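Zelia y la gallina que no quería madrugar
Álbum ilustrado – tapa dura – de 2 a 5 años
Editorial Mumetti

Texto e ilustraciones: Benedetta Colombo
Páginas: 42
Referencia: 2028
Disponibilidad: en tienda, reposición en octubre

La faja promete «el cuento que duerme a cualquier niño». Nosotros no lo prometemos. Llevamos bastantes años vendiendo libros de buenas noches y todavía no hemos visto uno que funcione con todos, así que conviene leer la faja con calma y quitarla después, porque se rompe enseguida.

Lo que sí hay dentro: una gallina perezosa, una niña que le lleva el desayuno y un gallo bastante pesado. La historia es corta y se lee bien en voz alta. Las rimas de la primera mitad suenan naturales; las del final van más forzadas, y «corral» con «descomunal» aparece dos veces. Los dibujos son lo mejor – sobre todo el gallinero de noche.

La editorial lo recomienda desde los dos años. Con esa edad nos parece largo, y las páginas son de papel, no de cartón. A partir de los tres, mejor.

También existe el estuche Panganiban, con el cuento y 176 pegatinas. Cuesta bastante más y las pegatinas no tienen mucho que ver con la historia. Si duda, llévese solo el libro.
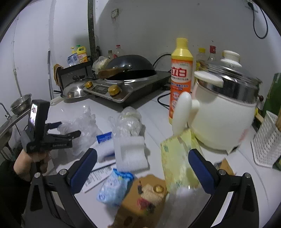 Un paquete amarillo y bolsas de plástico transparente sobre la encimera blanca.

Envíos y devoluciones
Los pedidos recibidos antes de las 12:00 salen esa misma tarde. Se admiten devoluciones si el libro está sin usar, con faja o sin ella.

De la misma colección: Prernorow, el burro del faro (agotado).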